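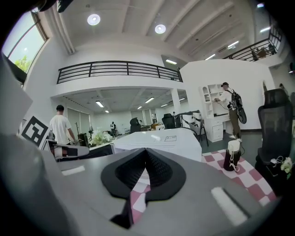 The restored print of Gresance played at the Bredness in September, and I went twice, once for the film and once to check the projection. The second visit was the more useful one. I had read complaints that the new version looked too dark and that the dialogue in the ferry section was hard to follow. Both complaints are fair. They have different causes, and only one of them belongs to the restoration.

First, the darkness. The Bredness has 275 seats and a screen sized for a larger room. The scope image is masked at the top and bottom, so the film loses height compared with the trailers, and the lamp was set for the trailers. From row F the opening shot of the harbor wall reads as one gray block. On the disc, which uses the same master, the steps and the mooring rings are plain to see. The grade is a little low in the mid-tones, but the shadow detail is there.

The sound is a different matter. Gresance was finished in mono, and the track was mixed hot, as was common for films that would play in rooms with worn-out speakers. The lab, Cisteck, worked from an optical negative after the magnetic master could not be found. Their notes list about 2,650 manual repairs, most of them clicks. What they also did, and what the notes cover in half a line, is roll off the top end to control hiss. Consonants live up there. In the ferry section, with an engine running under every line, the speech turns to soup.

I compared three passages with my old television recording:

The kitchen argument, reel two. Clean on both. The new track is better, with no hum.

The ferry, reel three. The old recording has more hiss and more words. I could follow all of it without subtitles.

The closing walk. No dialogue, so the filtering does no harm. Footsteps are duller than they should be. 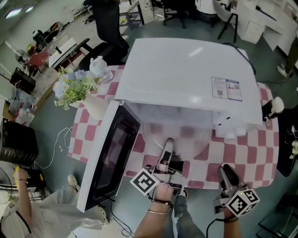
Microwave, door open.

The running time has also changed. The new version is 3 minutes longer than the one shown on television. Part of that is the missing shot of the laundry line, which is back and in good condition. The rest is black leader with music over it, placed before the titles as the original cue sheet asks. Several people at my screening took it for a fault and started talking. A card on screen would have solved this.

The disc is from Lo Presti and costs 20 dollars. It has the film, the trailer and a booklet with the cue sheet printed too small to read. There is one audio track, the filtered one. An unfiltered transfer exists, as the notes mention it as a reference file, and mono takes up very little space on a disc. I wrote to ask about it and have had no reply so far.

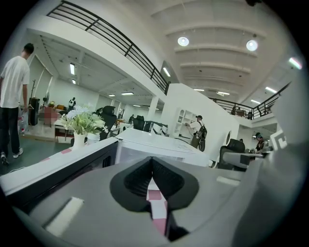
Is the disc worth buying if you already have a television recording?

For the picture, certainly. Keep the recording for the ferry section, and turn the treble up a few steps on the disc if your amplifier allows it - it helps slightly, though it can't bring back what was removed.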